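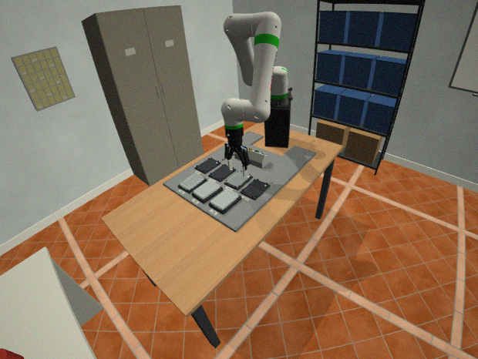

# Trillness gripper comparison, simulated module handling

Episodes from a simulated bench cell, recorded to compare two fingertip sets on the same two-finger gripper. The scene, arm and controller are the same for every run. Only the tips and the closing force change.

Maintained by Mehrangiz Ghasemi and Touran Mohammadi. Scene modelling by Hrefna Ingvarsson.

## What's in it

| Set | Tips | Episodes | Split |
|---|---|---|---|
| `jandar` | long, flat pad | 298 | train/val |
| `borngate` | short, grooved pad | 262 | train/val |
| `mixed` | either | 18 | held out |

Each episode has a rendered RGB video, joint positions, gripper width, commanded closing force and a text instruction. Episodes are capped at 900 control steps. Anything that hits the cap is labelled `timeout` and kept.

## Scene

The arm is mounted on a pedestal at the far end of a wooden table. Seven flat modules sit on a grey mat in two rows, three in the front and four behind, with small printed labels on the mat beside some of them. The label textures can't be read at render resolution, so don't use them as text targets. Module names come from the `slot_id` field.

The background furniture is fixed and has no collision mesh, apart from the table. If you swap in a longer tool, check clearance against the box behind the rear row first. It does have a mesh, and the planner treats it as solid. 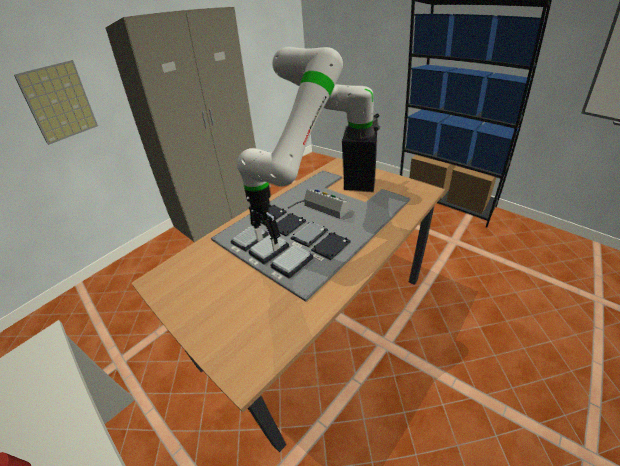 *Fingertips over the middle module of the front row.*

## Fields

- `obs/rgb`: single fixed view
- `obs/joints`: radians, base to wrist
- `obs/grip_width`: metres between pads
- `act/force`: commanded, not measured
- `meta/tips`: `jandar` or `borngate`
- `meta/result`: `ok`, `slip`, `miss`, `timeout`

The colour convention was changed in March. Files written before then store BGR; `convert.py` will fix them in place.

## Notes on the comparison 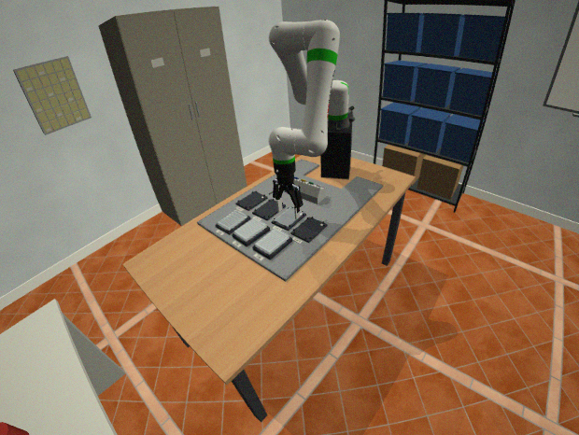
Finger clearance is the part of this set we'd look at first. The modules are shallow and close together, and the pads have to pass beside a neighbour on most approaches. In the rear row the light-topped tray has a black one on either side, so an open finger coming down over it has to be placed with some care. We kept the opening width the same for both tip sets so that this case stays comparable. Soudabeh Moradi tried a narrower opening on the Borngate tips, and those runs are on the `narrow-open` branch, not in the release.

Slip labels come from relative motion between pad and module after closing. The threshold is in `labels.yaml`. It was tuned on the Jandar tips and is probably a bit strict for the grooved pads.

## Known problems

- Contact friction is one value for all modules, whatever the surface colour or ribbing.
- Shadows are soft and come from a fixed light. Models trained on this set alone may not cope with other lighting.
- The `mixed` split is too small for ranking the tips. Use it as a smoke test.
- Gripper width is logged one step late when the Hashemi controller plugin is used.

## Loading

```
python load.py --set jandar --split val
```

Send label corrections to Simin Tehrani with the episode number and the step where the label goes wrong.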